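Sekville library keeps its seed drawers open with doorstep deliveries

28/05/2020

By Roxana Moldovan

If you grew a tomato in Sekville last summer, there is a fair chance it began life in an old card catalog cabinet on the ground floor of the Penrose Street library. The cabinet has held the town's seed library since the card catalog itself went away, and in an ordinary spring you would find people bent over its drawers most mornings, swapping advice about squash bugs and holding up the story hour crowd on its way to the stairs.

The building has been closed to visitors since March, of course, and for a few weeks it looked as if the seeds would sit out the season too. Librarian Merle Whitcombe was not happy with that idea. She took the drawers home two at a time in the back of her car, set them up in her dining room, and put a short notice on the library's web page asking anyone who wanted seeds to call and leave a message.

"I thought I might hear from the regulars," she told me over the phone this week. "By the first Monday the machine was full, and it was full again by supper."

So far 400 households have had a packet or more dropped on the porch, and Whitcombe says many of them had never borrowed seeds before. Beans have been the most popular by a long way, followed by lettuce and a small yellow pepper called Cotetti that the late shift at the old cannery used to grow behind the loading dock. Gervasio Salinas, who worked that shift for most of his life, gave the library its first handful of Cotetti seed and still saves more every fall. He would like people to know that it is a slow starter and should not be given up on - his own plants looked like nothing at all until well into June last year, and he was still picking when the first frost came.

Deliveries go out on Tuesdays and Saturdays. Rafsan Kanagaratnam does the north side of town by bicycle, as far as the Goltora Creek bridge, and Whitcombe drives everything beyond that. Each envelope has the name of the plant, the year the seed was saved and a few lines on when to sow it, all written out by hand, and a good many of them have come back through the book drop with a thank-you note on the other side. One had a drawing of a radish wearing a hat. It is on Whitcombe's refrigerator.

There is still time to plant. Bush beans, cucumbers, summer squash and basil can all go straight into the ground now that the nights have warmed up, and carrots will do fine if you keep the row damp until they come up. Ionuț Marinescu, who teaches the library's gardening class, has been answering questions by phone while the class is on hold, and he asks callers to be patient with him on sunny afternoons, when he is likely to be outdoors himself. He is happy to talk to people who have only a balcony or a back step to work with, and says a bean will grow in nearly any bucket with a hole in the bottom.

As in other years, the seeds are free and there is no fine for failing to bring any back. The library does hope that those who can will let a plant or two go to seed in the fall, dry what they collect, and hold on to it until the drawers are back in their cabinet. Returned seed is sorted in January, and Whitcombe is hoping for 1,000 packets this time, up from last winter. 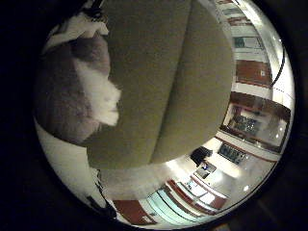 To ask for seeds, call the library's main number and leave your name, your street address and up to six choices, with a second choice for beans if you can bear it. Requests left by noon on Friday will go out with the Saturday round.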